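Feb 22, 2018

# Brimcombe's box room is moving, one box at a time

The parts store on the Brimcombe trading estate, known to everyone who has ever lost a delivery in it as the box room, has started its move to the Juvside building across the yard. The distance is 200 yards. The schedule runs to April.

Flarkska, the repair and refurbishing firm that runs both buildings, says the old store has outgrown its shelves. Anyone who has gone in there for a fuse and come out an hour later with somebody else's fuse will find this easy to believe. The last stock check listed 678 boxes, of which a fair number were marked "misc." and one was marked "misc. (other)."

The rules for the move went up by the door last week and fill one sheet, both sides. Every box has to be picked up, wiped, labeled and checked against the list before it leaves. Boxes with two labels must lose one. Boxes with no label must be opened, which has slowed things down, as people keep finding items they had already reordered.

Dust has taken up more of the discussion than anyone planned. Juvside was repainted over the winter and the firm would like it to stay that way, so cloths are being handed out at the start of each shift and collected at the end. The first day's supply was gone by lunch. A second order went in to Aoun, the cleaning supplier on the same estate, and arrived in a large cardboard box, which was wiped, labeled and added to the list.

Progress so far is best described as careful. In the first 5 days the crew cleared one wall and part of another, and turned up a kettle that had been reported stolen. The kettle has its own line on the list. It works, and has been claimed by three departments.

There has been some grumbling about the one-box rule, under which nothing gets stacked on anything else between the bench and the cart. It was brought in after an early attempt to carry several at once, with results that were swept up the same afternoon. Since then a box gets a pair of hands, a cloth and its turn, and the pace is what it is.
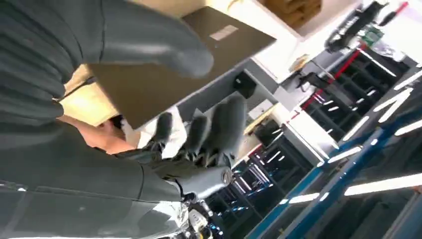
## What happens next

The store stays open during the move, between 6 and noon, for anyone who needs parts. Requests should be made in writing, with the part number, and without the words "you know, the gray one."

The heavier racking will be dealt with last. Flarkska hasn't decided whether to take it across the yard or buy new, and is waiting on a quote. The old room is due to become a meeting room, though two teams have already asked whether they could keep a few boxes in it.

Unclaimed items will be laid out in the Juvside lobby during the first week of April. Anything left after that goes to the scrap dealer, except the kettle, whose future is still under discussion.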